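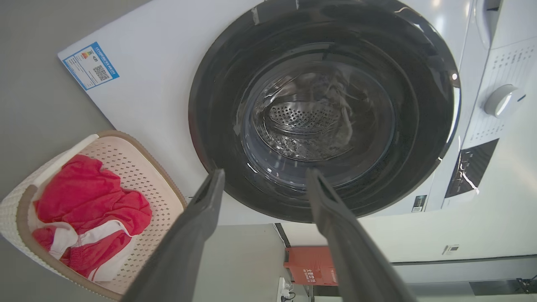 4.3 Teaching the door approach

The door approach is the stored path that brings the gripper from the standby pose to the lower part of the door ring. It must be taught again each time the washer is moved, the wrist camera is replaced, or the fingers are changed. The Brevstead controller uses the black door rim as its main reference, and the energy label on the front panel as a second one when the wrist is tilted. With both fingers pointing at the lower part of the rim, as at step 6, the round glass should lie beyond the fingertips and the drum should be visible through it. Reflections on the glass do not affect the rim search.

Before you start

The washer must be level, switched off at its own panel, and its door closed. The arm must be homed (section 3.2). Finger pads must be clean; see 7.1.

CAUTION: Keep hands out of the space between the gripper and the door while the arm is enabled, also in Teach mode. Teach mode limits speed. It does not limit grip force.

CAUTION: Do not teach with the door open. The controller stores the rim as a flat ring and will drive the fingers into the glass on the next run.

Procedure

1. Turn the key switch on the Brophy pendant to TEACH and wait for the steady amber lamp.
2. Select Cell > Fixtures > Washer > Door. If a path is already stored, the pendant shows its number. Press COPY before you change it.
3. Set the speed override to 17 percent.
4. Jog the arm to the standby pose. Check that the wrist cable hangs free and does not touch the cabinet.
5. Open the gripper to 80 mm. The value on the pendant is the distance between the inner faces of the pads – not between the finger bodies.
6. Jog toward the door until both fingertips point at the lower part of the rim. Stop before contact.
7. Press FIND RIM. The search result appears on the pendant. A score of 1,184 or higher is accepted. If the score is lower, go to "Rim search fails" below.
8. Press STORE, then retract along the same line to standby.
9. Run the path in single step, with a thumb on the enable switch. Run it a second time without changing anything.
10. Compare the two stored end points. They must agree within 2 mm. If they do not, check the wrist bolts (7.4) and repeat from step 4.

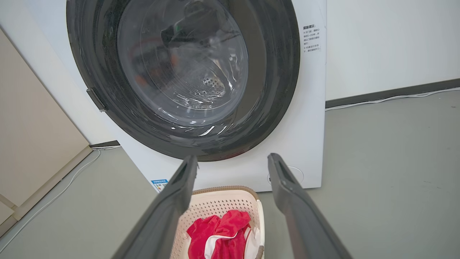
Fig. 4-6. Fingers spread at the lower door ring, laundry basket in front of the washer.

Note: The basket has its own fixture entry and is taught separately (4.5). Do not shift it between the two procedures. The arm passes over the basket rim on its way to the door, and the clearance is calculated from the basket position last stored.

Note: Paper labels on the washer front may stay where they are. Add no new labels or tape to the door ring itself.

Rim search fails

Low score, rim found: wipe the camera window with a dry cloth and repeat step 7. If the score stays low, switch off any lamp that shines straight into the door glass.

Rim not found: the wrist is too close or tilted too far. Back off along the tool axis and search again.

Rim found in the wrong place: the Cillorov vision module still holds the mask of the previous washer. Clear it under Vision > Masks, restart the module and begin again at step 2. Cells delivered with the Brostden base plate also need the plate offset entered again after a restart (appendix C).

When the path has been accepted, turn the key switch to AUTO, remove the key and enter the new path number in the cell log.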